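Care of Small Electronics at Home
Clareo Household Guidance – Desk and Workbench
Revised 2024-04-06

Earbuds and their charging cases collect lint, skin oil and pocket dust. Residents are asked to clean them on a clear, hard surface, away from sinks and food preparation.

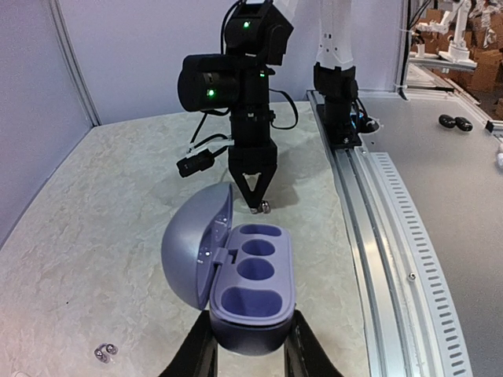
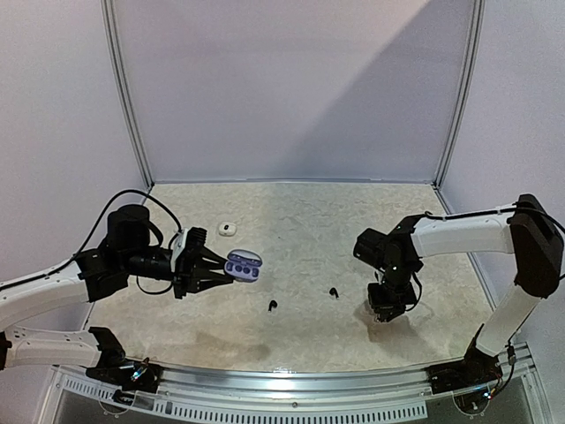
Cleaning should begin with the case open and the earbuds out of it. Set the earbuds down on the tabletop, well in from the edge, where they will not roll to the floor. With the lid of a purple case swung back and its recesses empty, every slot can be reached with a dry cotton swab. Work from the rim inward and turn the swab often. Metal contacts should be wiped lightly and never scraped.

The hinge requires separate attention. Use a soft, dry brush and do not force the lid past its natural stop.

Do not apply water, spray cleaner or oil to any part of the case. A cloth slightly dampened with water may be used on the outer shell only – allow 14 minutes of drying time before charging.

Cleaning once a month is sufficient for most households. Replacement swabs and brushes are stocked at the Astent supply counter from January onward.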